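Demande n° 249 : budget mains de rechange et plan de travail
Statut : en attente du demandeur
Ouverte le lundi 20 novembre 2023
File : Achats et équipement
Site : atelier Kenderent

Message initial

Bonjour à toute l'équipe achats,

Je reviens vers vous au sujet du devis Gillar, et je m'excuse d'avance, je vais être un peu longue (vous commencez à me connaître !). Nous avions prévu une seule main de rechange pour l'année. Depuis que nous travaillons la saisie d'objets plats et ronds, les doigts sont bien plus sollicités qu'avant, et j'aimerais passer à 2 mains, une gauche et une droite, plutôt que d'attendre la panne en plein essai. Le devis est à 2 315 euros pièce, port compris. Est-ce que cela tient encore dans l'enveloppe Mensah, ou faut-il viser la prochaine, celle de mars ?

Merci mille fois pour votre patience, et pour le coup de main sur la commande précédente.

Réponse du service achats

Bonjour, et ne vous excusez pas, on préfère de loin un ticket trop long à un ticket vide ! Une main passe sans difficulté sur Mensah. Pour la seconde, il nous faut une justification d'usage et, si possible, un deuxième devis. Avez-vous interrogé Musau ? Leur délai annoncé est d'environ 3 semaines, ce qui vous laisserait respirer. Nous voyons aussi une ligne « plateau » sans montant dans votre tableau : est-ce une demande à part ?

Réponse du demandeur

Musau est contacté ce matin, j'attends leur retour et je le verserai ici dès que je l'ai. Pour le plateau, oui, pardon, j'ai rempli le tableau un peu vite. Nous voudrions remplacer la table blanche par une surface mate, avec des repères durables au lieu du ruban adhésif et du crayon. Le blanc brillant nous renvoie des reflets, et je crois que le ruban en ajoute. Je joins une vue du poste pour la justification d'usage.

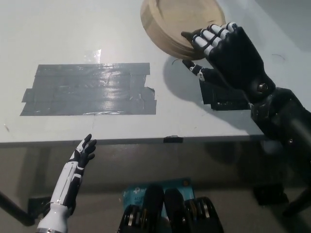 Poste de saisie : disque en bois tenu par la main droite, main gauche ouverte, ruban gris sur le plateau.

Côté usage, c'est surtout la main droite qui travaille sur ce genre de prise, donc s'il faut choisir, commandez la droite en premier et gardons la gauche pour mars. Le plateau peut attendre aussi, il me manque encore les cotes.

Réponse du service achats

Parfait, c'est très clair. Main droite engagée sur Mensah, bon de commande à valider chez vous. Le ticket reste ouvert pour le devis Musau et les cotes du plateau.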